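Tukitz 17 Youth Football

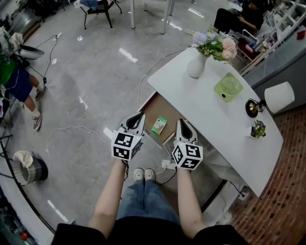

We love this ball for kids moving up from flag to tackle! The cover is a tacky composite with deep pebbling, so small hands can get a real grip and throw a spiral, and the laces are raised just enough to find without looking. Comes with 2 spare needles and a mesh carry bag.

Coaches in the Stikley spring league used it all last March and asked for more (we ordered 100 this time).

Colors: brown, brown/white
Pump to the pressure printed by the valve
Made by Escobedo
Back in stock at our Jondgate store from 12th January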